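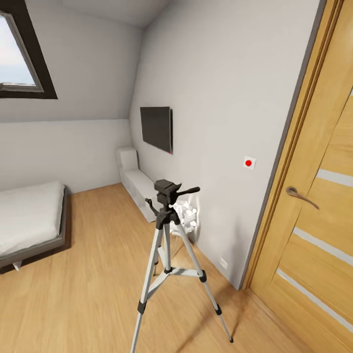
Research > Flombridge Mobile Robots Group > Working Papers > Learning to Respect Thin Things

April
By Duygu Keskin

4. Putting thin objects into lived-in rooms

We should say a little about how we came to care so much about legs. When we first let our navigation policy loose in Miravside, our simulated homes, it did very nicely around sofas, beds and cabinets, and we were pleased with it for longer than we should have been. Then we started adding things that people set down in the middle of a floor and forget, like floor lamps, drying racks, music stands and tripods, and the policy began to plow straight into them. The trouble was easy enough to see once we replayed the runs. A sofa fills a good part of the robot's view as it gets close. A thin metal leg never does, and by the time it covers enough pixels to matter, the base is already touching it.

This section describes how we build the rooms used for training and testing, and then what happened when we trained on them. Readers who only want the results can skip to 4.3, and we won't be offended.

4.1 Choosing the rooms

The full set holds 1603 rooms. Each one is a furnished room from Miravside with a single extra object placed on open floor. We wanted the rooms to stay ordinary, so we left the furniture wherever the original designer had put it, even when that made our own work harder. Sloped ceilings, for example, gave our placement code a good deal of grief early on. It checked headroom by casting a ray straight up from the middle of the object, and in attic rooms that let a tall lamp poke through the slanted part of the roof while the check happily passed. We now test the whole outline of the object against the ceiling, and attic rooms are back in the set.

Figure 4 is one of these attic bedrooms, with a tripod as the added object. We come back to this room often, partly out of fondness and partly because it holds several of our difficulties at once. The legs are long, silver and spread wide, and they stand on a light-brown plank floor whose long lines run away from the viewer. A model that leans on edges has plenty of other edges to be distracted by. The shadow on the boards is faint, too, so it offers only a weak hint that something is standing there. The door has strips of frosted glass, and we were curious whether such surfaces would draw false alarms (they did, a little, and we discuss that below).

4.2 Placing the object

For every room we sample a spot on the free floor, turn the object by a random angle, and lower it until its lowest points meet the ground. For three-legged objects we ask that all the feet touch. That sounds like a fussy detail, but our first version dropped objects by their bounding box, and a fair number of them ended up hovering slightly over the boards. The policy learned to look for the gap. It was quite good at it, and of course the skill was worth nothing on a real floor.

The collision shape deserves a word as well. Many simulators wrap an object in one convex hull to save time, and for a tripod that hull is a fat solid cone. A robot trained against the cone will keep well clear, which seems harmless until you ask it to pass through a narrow bedroom, where it gives up. We split each object into separate pieces, so the legs, the center column and the brace each have their own shape, and the open space between the legs stays open. We don't ask the robot to drive through that space. We only want it to know where the metal is.

The tripod is used without a camera on its head. We did try mounting one in some early trials, and the policy came to depend on that dark block up high as a signal, so we took it off and kept it off for everything reported in this section.

4.3 What we found

We trained the policy with 5 random seeds and compared it with Inix, our earlier planner, which builds a coarse occupancy map and steers around whatever lands in it. Both were tested in rooms they had not seen in training, and both drove the same simulated Dudek base, at the same speed limits, from the same starting points. All seeds pointed the same way. The new policy touched the added object less often than Inix did, and it reached its goal more often too, mainly in the tight rooms where Inix would stop and wait for a path it could trust.

The gain was largest for objects with slanted legs. We had half expected this. Upright poles are fairly kind to a coarse map, since every height tells the same story about where the pole stands. A slanted leg sits in one cell at the height of the sensor and in quite another at the floor, and it is the foot that the wheels meet first. Looking at where the policy slows down, we see that it begins to do so well outside the point where a foot touches the ground, and on the side facing the robot.

There are two weaknesses we would like to be open about. The first is the false alarms mentioned earlier. Near doors with glass strips the policy sometimes slows for no reason we can find, though it does carry on afterward. The second is that our added objects never move. A person reaching over to shift a tripod leg is a perfectly common event in a home, and nothing in the present rooms prepares the robot for it. We take up moving objects in Section 5.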